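Sugar, salt and the drawer of shame

I finally cleaned out the kitchen drawer at work in March, and I've been thinking about little packets ever since. You know the drawer. Ours at Larer had a bread knife, 2 dead flashlights and what must have been five years of takeout lunches (soy sauce, ketchup, that hot mustard no one admits to liking). I filled a shoebox and still wasn't done!

So I've started a swap shelf by the coffee maker. If you've got extras in your desk, bring them in, and if you need salt for your eggs, help yourself. The folks over at Bodin have had one going for a while and they tell me their soup days have never been better. 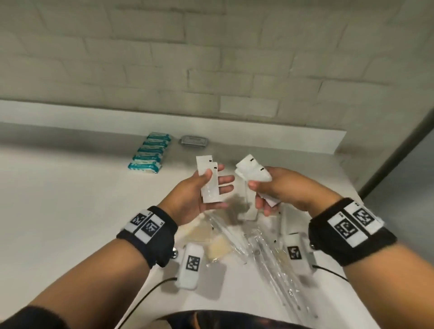

White paper packets, a few in each hand.

I did learn a couple of things along the way. Sugar and salt keep more or less forever if they stay dry, but anything with oil or mayo in it really doesn't, so I threw all of that out - sorry to whoever was saving the tartar sauce. Ketchup that has puffed up goes straight in the trash too. And paper packets hate steam, so please don't park them next to the kettle.

Next up is the tea cupboard, where I've already found a box of 100 chamomile bags with about 50 left and no lid. If it's yours, come claim it before I drink it. Mugs that belong to the Prandon office are in the crate under the sink, and they'd like them back.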